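Handout 7: Collecting Two-Handed Demonstrations in Simulation
Course section led by Ward Geerts

Purpose of this unit

Students have so far worked with tasks that one arm can finish alone. This unit turns to tasks in which two arms must share a workspace, and to the question of how many demonstrations a learned policy needs before its results can be compared fairly. The reading for this week is the Galtimon report by Vilmos Bíró, sections 2 through 4.

The working task is a transfer between two cups. A humanoid model stands at a kitchen counter with one brown cup and one darker cup within reach, and a small red object lies in one of them. A trial counts as a success only if the object ends in the other cup and both cups are left upright on the counter.

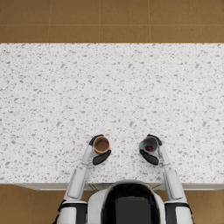

Each demonstration is stored as a sequence of joint positions, gripper commands and rendered views. The task is divided into phases: approach, grasp, lift, pour, and return. Phase labels are assigned from the state of the simulator, so that two students who process the same file will obtain the same labels. The boundary between approach and grasp deserves particular care. A gripper may surround a cup without yet pressing on it, and a label based on distance alone will mark the grasp too early. The contact signal must be used.

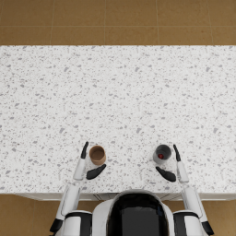

The full set contains 1017 demonstrations. After removal of files with missing frames or failed resets, 670 remain for training and a further 100 are held back for evaluation. The rest should not be used in any form, including for tuning. Every policy is trained with 3 random seeds, and the written report must give the result for each seed as well as the mean.

Choice of views

The overhead view shows the spacing of the cups and the position of both arms, but it gives little information about height. The second view, taken from low over the counter, supplies some of this – at the cost of a busy background and frequent blocking by the arm itself.
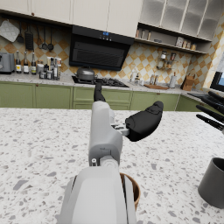
Groups assigned to the Pellent baseline will train on the overhead view only. Groups assigned to Rotich will train on both. The network size, learning rate and number of training steps must be the same in either case. A difference in success rate that is smaller than the spread between seeds should be reported as no clear difference.

Submission

Reports are due Friday at the start of class. Include the training curves, the table of results by seed, and a short account of two failed trials, naming the phase in which each one failed. Files are to be placed in the Lomstead folder under the group number.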